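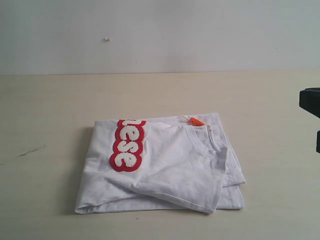 N.º 51 — pág. 30

Visita a la célula de plegado de Kekwood

Llegamos a la nave de Pernbridge a las 9:30, con la línea ya en marcha. Nos recibió Eckhard Haberkorn, responsable de mantenimiento, que nos llevó directamente a la célula de camisetas. Es un puesto sencillo: una mesa clara contra la pared y un brazo con pinza Grarna de dos dedos. El control es de Vogler.

La prenda de ajuste es siempre una camiseta blanca de algodón. Haberkorn prefiere las que llevan letras gruesas en relieve, como la de rizo blanco y rojo, porque el estampado abulta y el pliegue sale desigual si la altura de la pinza está mal puesta. La altura se corrige de milímetro en milímetro, con un máximo de 5 por turno.

Pascal Fuchs se ocupa de los dedos. Los limpia con un paño seco al empezar la jornada y los desmonta cada 4000 ciclos — antes lo hacían con más frecuencia, pero no notaron diferencia. La pelusa en las puntas le preocupa menos que el paralelismo, que comprueba con una galga.

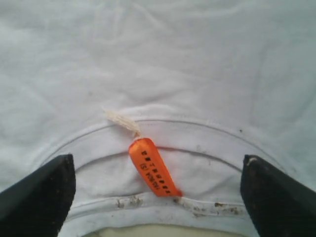
Los dos dedos de la pinza a ambos lados del cuello, con la etiqueta naranja en el centro.

El cuello es la zona delicada. La etiqueta cuelga de un hilo y puede engancharse, y las manchas marrones del borde confunden a veces a la cámara de muñeca. Fuchs guarda algunas prendas sucias para calibrar el umbral. Preguntamos por los repuestos: tienen un juego de dedos en el armario y otro pedido para diciembre. A mediodía pasamos al almacén.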